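El rincón de la ropa blanca: toallas que no raspan 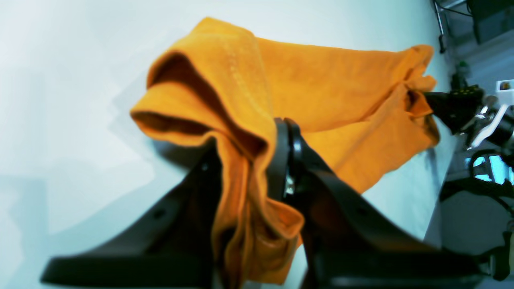

Toalla naranja estirada en diagonal sobre la mesa blanca, con la costura del dobladillo a la vista.

Queridas vecinas y queridos vecinos de Rutach: con el calor de julio vuelven las toallas de piscina, las de playa y las que viven todo el verano en el asiento de atrás del coche, y con ellas vuelve al buzón la pregunta de todos los años, que es cómo conseguir que no acaben tiesas como una galleta. Nos escribieron tantas personas después del último boletín que le pedimos ayuda a Slavica Đorđević, que trabajó muchos años en la lavandería Ehlers y que tiene una paciencia infinita con quienes doblamos mal (servidora la primera).

Slavica empieza por el lavado. Poco detergente, bastante menos del que nos pide el cuerpo, y nada de suavizante, que deja la fibra como encerada y luego la toalla no seca. Ella pone medio vasito de vinagre blanco en el aclarado y jura que no huele. Lo probé en casa el miércoles y, la verdad, no huele.

Después viene lo que casi todos nos saltamos: al sacarla de la lavadora, un par de buenas sacudidas y un estirón de esquina a esquina, primero hacia un lado y luego hacia el otro. Así el dobladillo no se encoge haciendo ondas, y a la hora de doblar los bordes casan a la primera. Las de colores fuertes, naranjas, rojas o azul marino, mejor tenderlas a la sombra, que el sol se las come en dos veranos.

Para doblar, mesa despejada y sin prisa. En tres a lo largo, la mano plana por encima para quitar las arrugas, y otra vez en tres. ¡Caben muchísimas más en el armario!

Si os sobra alguna, en el local de Fudmont seguimos recogiendo toallas usadas hasta final de mes. Llevamos ya 782 y nos encantaría seguir sumando. Traedlas limpias, por favor, y si puede ser dobladas como dice Slavica.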